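Zustora halts arm trials after gripper keeps pushing against walls

ZEDEMSIDE – The folks at Zustora have put their household robot arms on pause at the Zedemside test apartment, after a fault in the Fatus control software left an arm leaning on things it should have backed away from.

The trouble first showed up one morning in February, when an arm that had been told to stop at a light touch simply kept going. It pushed for 27 seconds before the shift lead reached over and hit the stop button, which must have felt like a very long half minute to everyone in the room! No one was hurt, and the damage came to a scuff and a slightly bent finger mount.

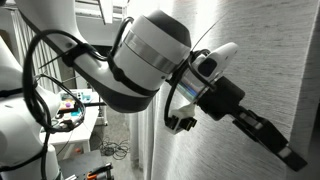
A gripper meets a textured wall at the Zedemside apartment, with the camera housing mounted on the wrist above it.

Engineers went back through roughly 700 recorded runs and found the same thing had happened in eight of them, mostly for a second or so, and so it had gone unnoticed. The force reading was reaching the software late whenever the arm was stretched out far to one side, and by then the next move had already been sent.

A fix is being tried on two arms, at half speed and with a person at the stop button the whole time. Heo, the housing group that had hoped to welcome the arms into its own apartments this spring, says it is happy to wait and would much prefer a late robot to a pushy one. Testing at full speed stays off until the new software has gone a month without a repeat.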